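Course Notes > Packing and Shipping Basics > Handout 4

October 2020
Posted by the course instructor

Flat parcels, and how I'd like you to wrap them

Okay, so last time we did boxes, and I went on about tape for far too long (sorry!). Flat things are my favorite, so I'll try to keep this shorter. I mean books, framed prints, a notebook, anything you could slide onto a shelf.

Start with your sheet face down and the book in the middle. Long sides first, then the ends. Press each fold with your thumbnail before you go on to the next one, and go easy on the corners! Most of the parcels I got back in May had corners you could have poked a hole in a mailbox with. Tuck the point under, then fold.

Before you label anything, pick the parcel up by its long sides and give it a gentle squeeze. You're feeling for a book that slides around in there. I do this on the floor half the time, carpet is kind to edges. 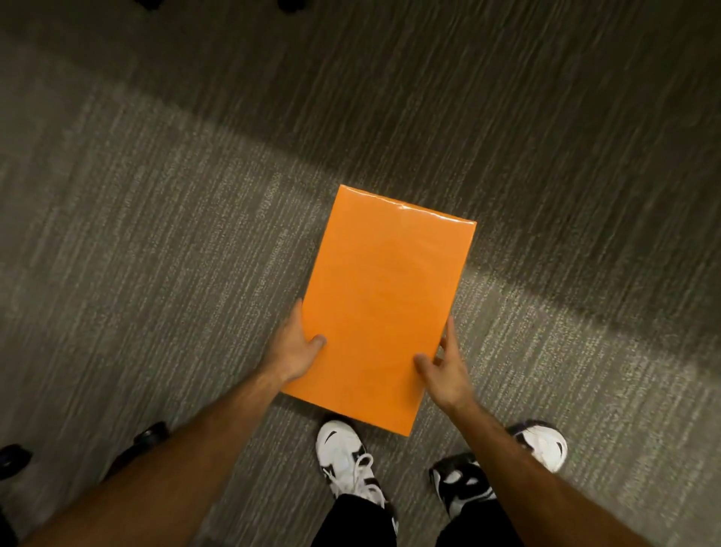
Plain brown paper is still better for the mail, one student from the Irkent group wrote to me, and bright colors should be kept for gifts you hand over yourself. Fair point about scuffs, they do show more on a shiny finish. I still like a bright wrapper, though, I can find it in a pile in two seconds.

For practice, wrap the same book three times with the Wedix paper from your kit, and keep all three sheets so we can compare the fold lines. If your sheet is too short, turn it sideways before you go cutting a new one. Bring scissors, and read page 137 in the course binder before we get to string.

Tidik Evening Courses | Contact the office | Back to top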